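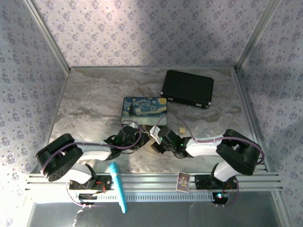
Zwischenbericht zum Vorhaben „Koffer Flultico“
Ausleihbare Rätselkoffer für Stadtteilbüchereien und Begegnungsstätten
Empfängerin: Förderstelle Tranditz, z. Hd. Anwara Munshi
Berichterstatter: Eliseo Contreras, Werkstatt Jirkell
Stand: 19. Juli 2024

Sehr geehrte Frau Munshi,

im letzten Bericht stand der Satz, die Beschaffung der Behältnisse sei „im Wesentlichen abgeschlossen“. Ich habe ihn damals selbst geschrieben und möchte ihn hiermit zurücknehmen. Wer einmal versucht hat, Kisten mit ordentlichen Verschlüssen zu einem Preis zu kaufen, den eine Förderstelle ohne Rückfrage durchwinkt, wird Nachsicht haben. Alle anderen bitte ich darum.

Zur Erinnerung, weil der Antrag inzwischen ein Weilchen her ist: Wir stellen Koffer und Kästen zusammen, die von Büchereien ausgeliehen werden können. Darin liegt eine kleine Geschichte in Gegenständen, die eine Gruppe gemeinsam löst. Man öffnet, schließt, sortiert, probiert, streitet ein bisschen und räumt danach wieder ein. Der letzte Punkt war im Antrag mit einem Halbsatz bedacht und hat uns im Berichtszeitraum die meiste Arbeit gemacht.

Stand der Behältnisse

Vorgesehen sind 13 Sätze. Davon sind 10 vollständig, also mit Behältnis, Inhalt, Packliste und Anleitung. Die übrigen haben zwar eine Anleitung, aber noch nichts, worauf sie sich beziehen könnte. Nusrat Weerasinghe hat sie trotzdem schon Korrektur gelesen und zwei Kommafehler gefunden, sodass wir zumindest in dieser Hinsicht vorn liegen.

Bei den Behältnissen haben wir uns nach längerem Hin und Her auf eine Mischung verständigt: schlichte schwarze Koffer für alles, was nach Amt, Spionage oder Versicherungsvertreter aussehen soll, und Kästen mit bedrucktem Deckel für die freundlicheren Geschichten. Die Koffer bezogen wir über Jiang, einen Restpostenhändler, dessen Lieferscheine selbst als Rätsel durchgehen könnten. Die bedruckten Kästen kommen aus derselben Quelle. Eine Auswahl der Motive war im Preis nicht inbegriffen. Es gab die Sternennacht oder Katzenbabys. Wir haben die Sternennacht genommen und die Erzählung des betreffenden Satzes um einen nächtlichen Diebstahl ergänzt, damit es nach Absicht aussieht.

Verschlüsse

Im Antrag hieß es, die Verschlüsse sollten „unterschiedliche Schwierigkeitsgrade abbilden“. Das tun sie, wenn auch anders verteilt als gedacht. Als leicht hatten wir den einfachen Verschluss vorn am Kasten eingestuft, als mittel die Kofferschlösser, als schwer das Vorhängeschloss. In den Proberunden im März war es fast umgekehrt. Mit einem Vorhängeschloss weiß jeder etwas anzufangen, man sucht den Schlüssel und ist beschäftigt. An den Kofferschlössern wurde dagegen geschoben, gedrückt und schließlich gezogen, und zwar gern am falschen Ende. Eine Gruppe erklärte den Koffer nach längerer Beratung für Dekoration.

Kamrul Mollah hat daraufhin die Anleitung umgeschrieben. Es gibt jetzt eine Seite „Wie ein Koffer aufgeht“, gegen die ich mich anfangs aus Stolz gewehrt habe. Sie wird von allen Seiten der Anleitung am häufigsten aufgeschlagen. Meinen Stolz habe ich im Posten „Sonstiges“ verbucht.

Inhalt

Beim Inhalt halten wir uns an die Vereinbarung, nur Dinge zu verwenden, die sich ohne Aufwand nachkaufen lassen. Sie erinnern sich vielleicht an die Taschenuhr aus dem ersten Entwurf. Sie war schön, sie ging nach, und sie ist weg. An ihre Stelle ist ein rotes Spielzeugauto getreten, das für die Handlung genau dasselbe leistet, nämlich herumzuliegen und verdächtig zu wirken. Kinder fahren damit, Erwachsene auch, sobald sie glauben, dass gerade keiner schaut.

Weniger glücklich sind wir mit den kleinen Klötzchen. Sie sollen eine Spur legen, werden aber nach Auskunft der Büchereien für Verpackungsmaterial, Radiergummis oder Käse gehalten. Letzteres war ein Einzelfall, der Betreffende ist wohlauf. Jericho Magbanua schlägt vor, sie größer und in einer kräftigeren Farbe zu bestellen. Mir wäre lieber, wir schrieben sie in die Geschichte als Käse hinein, das käme günstiger. Die Entscheidung ist vertagt.

Jeder Satz soll vor der ersten Ausleihe einmal vollständig auf dem Tisch ausgelegt und gegen die Packliste geprüft werden. Unser Tisch hat eine Oberfläche in Marmormuster, auf der sich das meiste gut abhebt: das Auto in seinem Rot, das Vorhängeschloss mit dem Messingkörper, die schwarzen Behältnisse ohnehin. Nur die gelblichen Klötzchen verschwinden für müde Augen zwischen den beigefarbenen Adern. Ich erwähne das, falls Sie beim Durchsehen meiner Prüflisten den Vermerk „Klotz fehlt“ und gleich darunter „Klotz da“ finden.
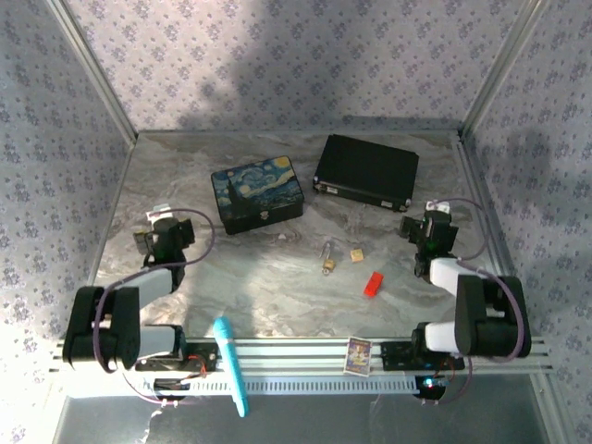
Erprobung in den Häusern

Die Proberunden liefen in zwei Einrichtungen, einer Bücherei und einem Nachbarschaftstreff. Geplant waren Gruppen von höchstens acht Personen. Gekommen sind im Nachbarschaftstreff bis zu 20, was wir zunächst dem Konzept zuschrieben und später dem Kuchen. Für Gruppen dieser Größe ist ein einzelner Satz zu klein: Vorn wird geöffnet, hinten wird gefragt, was vorn gerade geöffnet wird. Wir haben deshalb begonnen, jeweils einen Kasten und einen Koffer zu koppeln. Die beiden Geschichten laufen getrennt an und treffen sich am Schluss, ein Hinweis aus dem Kasten wird für den Koffer gebraucht. Das hat die Lage deutlich entspannt, auch beim Kuchen.

Aus der Bücherei kam der Wunsch nach einer kürzeren Fassung für Schulklassen. Den nehmen wir gern auf. Nusrat hat eine Version entworfen, die in eine Schulstunde passt, sofern die Klasse pünktlich ist und das Vorhängeschloss noch seinen Schlüssel hat. Beide Bedingungen sind bislang nicht gemeinsam eingetreten.

Das Einräumen

Damit zum angekündigten Halbsatz. Nach jeder Runde soll der Satz so zurückgehen, dass die nächste Gruppe ihn benutzen kann. In der Praxis kam zurück, was hineinpasste. Wir fanden das Vorhängeschloss geschlossen im Koffer und seinen Schlüssel in einem anderen Koffer, der seinerseits abgeschlossen war. Man kann das als vertieftes Verständnis unseres Angebots werten. Kamrul hat es anders gewertet und dabei Wörter benutzt, die nicht in diesen Bericht gehören.

Was wir seither geändert haben:

Die Packliste klebt innen im Deckel und liegt nicht mehr lose bei. Lose Packlisten standen nicht auf der Packliste und galten daher als entbehrlich.

Schlüssel hängen an einem Anhänger mit dem Namen des Satzes. Einen Zweitschlüssel behält die Werkstatt.

Vorhängeschlösser werden offen zurückgegeben. Das steht jetzt an drei Stellen.

Kleinteile kommen in ein Stoffsäckchen. Das Säckchen steht auf der Packliste.

Seit dieser Umstellung dauert die Kontrolle eines zurückgekehrten Satzes noch eine Kaffeelänge. Vorher war es eher eine Mittagspause, und zwar die von Jericho.

Mittelverwendung

Die Ausgaben liegen im bewilligten Rahmen. Verschoben hat sich etwas vom Posten „Gestaltung“ zum Posten „Verschlüsse und Ersatzschlüssel“, die Aufstellung mit Belegen liegt bei. Der Beleg von Jiang ist handschriftlich. Wir haben eine Lesefassung angefügt, für die ich mich verbürge, ausgenommen die vierte Zeile. Entweder handelt es sich dort um Scharniere oder um Sardinen. Geliefert wurden Scharniere.

Nächste Schritte

Bis zum Abschlussbericht wollen wir die fehlenden Sätze bestücken, die Schulfassung mit wenigstens einer pünktlichen Klasse erproben und die Frage der Klötzchen klären. Außerdem möchten wir Ihnen eine Änderung zur Genehmigung vorlegen: Einer der Koffer soll dauerhaft in der Werkstatt bleiben, als Muster für Häuser, die sich vor der Ausleihe umsehen wollen. Er würde damit nicht verliehen, obwohl er im Antrag als Leihgegenstand geführt wird. Wir bitten um eine kurze Rückmeldung, ob dafür eine Mail genügt oder ob es das lange Formular sein muss.

Falls Sie einen Satz selbst ausprobieren möchten, schicken wir Ihnen gern einen nach Tranditz. Die Seite mit dem Kofferöffnen liegt obenauf.

Mit freundlichen Grüßen
Eliseo Contreras
Werkstatt Jirkell

Anlagen: Kostenaufstellung mit Belegen, Lesefassung Beleg Jiang, Packlisten der fertigen Sätze, Entwurf der Schulfassung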